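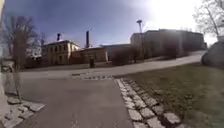 4. Outdoor Route Evaluation

4.1 Test site and platform

The repeat-route experiments were carried out on the Comthorpe site, a group of older buildings connected by narrow service lanes and footpaths. The site was selected for its range of ground surfaces and for the limited motor traffic on its inner roads. Asphalt, granite cobblestone and short grass meet one another without any painted markings, and the edge of the drivable area must be found from texture and shape alone. All runs used the Kustel platform, a four-wheeled vehicle with a forward wide-angle camera, wheel encoders and a low-cost inertial unit. Satellite positioning was logged for reference and was not supplied to the navigation software.

A single route was taught by manual driving. During the teaching pass, the Uldale mapping module stored one keyframe per meter of travel, together with the encoder reading and heading at that point. The route was then divided into 11 segments, each beginning and ending at a change of surface or direction. Segment limits were set by hand before any autonomous run took place and were not changed afterward.

4.2 Appearance change along the lane

Most of the difficulty on this route comes from light. In clear weather and with the sun low, bare branches cast long shadows over the asphalt, and the shadow borders are often stronger than the borders between asphalt and grass. Tar repairs in the surface add dark strips of similar width. A feature matcher that ranks points by local contrast will therefore place many of them on shadow borders, which move during the day and are of no use on a later pass. The same matcher tends to pass over the curb, where contrast is lower but position is fixed. 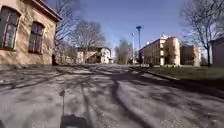 Figure 4. View along the patched lane, with branch shadows across the asphalt. The antenna and part of the robot's body are visible at the bottom.

To reduce this effect, we applied the Bonsu weighting described in Section 3. Each candidate point receives a weight based on how well its local direction agrees with the structure stored in the keyframe, and points on the ground plane are given a lower starting weight than points on walls, rooflines and poles. No more than 200 points are kept per image. The part of the image occupied by the vehicle is masked in both the teaching and the repeat passes. Lens distortion is corrected only at the selected points, and the full image is never resampled.

4.3 Procedure

The matcher was run with and without weighting on the same recorded image sequences, so that differences in lighting between passes could not favor either version. From these sequences, 1000 image pairs were drawn at random, with equal chances for every segment. A pair was accepted as correctly matched if the estimated heading and side offset both fell within the limits given in Section 3. Closed-loop driving was tested separately, with a safety operator walking beside the vehicle at all times.

4.4 Results

Without weighting, 110 of the image pairs were rejected. With weighting, the number of rejected pairs was lower in every segment that included tree shadow, and no segment showed an increase. The gain was largest where buildings stood close to the lane and offered long, stable edges. It was smallest on open stretches bordered by grass, where few fixed structures were near enough to constrain the side offset.

The remaining failures fall into two groups. In the first, direct sun entered the lens and washed out part of the sky and the upper edges of nearby buildings. In the second, the vehicle crossed a cobblestone strip, and the resulting pitch motion moved the horizon outside the search window. A wider window corrected the second group but raised the processing time per image, and it was not used in the closed-loop tests.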